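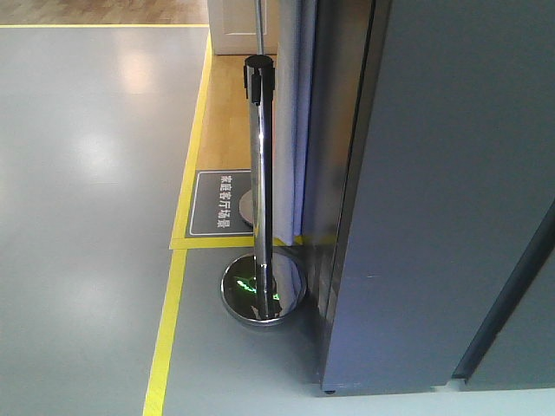
Verchromter Absperrpfosten mit schwarzer Gurtkassette.

Stadtbibliothek Tomis ordnet Ausleihe und Anmeldung neu

Die Stadtbibliothek Tomis stellt im Mai den Betrieb im Erdgeschoss um. Anmeldung, Rückgabe und Abholung vorbestellter Medien werden künftig an getrennten Schaltern bearbeitet. Die Bibliotheksleitung reagiert damit auf die gestiegenen Besucherzahlen seit der Zusammenlegung der Zweigstellen und auf wiederholte Hinweise aus der Leserschaft zu langen Wartezeiten am Nachmittag.

Für Neuanmeldungen und die Verlängerung von Bibliotheksausweisen stehen 2 Schalter zur Verfügung. Vorbestellte Medien werden 3 Wochen lang bereitgehalten und gehen anschließend in den regulären Bestand zurück. Eine Benachrichtigung erfolgt per E-Mail oder, auf Wunsch, auf dem Postweg. Die Verwaltung der Vormerkungen übernimmt das Programm Vumano, das die bisherige Kartei vollständig ablöst. Bestehende Vormerkungen behalten ihre Gültigkeit und müssen nicht erneut eingereicht werden.

Der Llewellyn-Saal im Obergeschoss bleibt während der Umstellung geöffnet. Er bietet 30 Arbeitsplätze, die ohne Anmeldung genutzt werden können. Gruppenarbeitsräume sind weiterhin im Voraus zu reservieren. Die Lesereihe »Teto« wird wie angekündigt fortgesetzt; Eintrittskarten sind an der Information erhältlich, der Einlass beginnt jeweils um 18.30 Uhr.

Im Zuge der Neuordnung wird zudem der Bestand an Hörbüchern um 200 Titel erweitert. Schwerpunkte bilden Sachbücher zur Regionalgeschichte sowie Titel in einfacher Sprache. Die Leihfrist für Hörbücher entspricht derjenigen für gedruckte Bücher.

Die Gebührenordnung bleibt unverändert. Fragen zur Umstellung beantwortet das Personal an der Information während der Öffnungszeiten.

Diese Website verwendet Cookies. Mit der weiteren Nutzung erklären Sie sich damit einverstanden. Mehr erfahren | Akzeptieren

© Stadtbibliothek Tomis | Kontakt | Impressum | Datenschutz | Nach oben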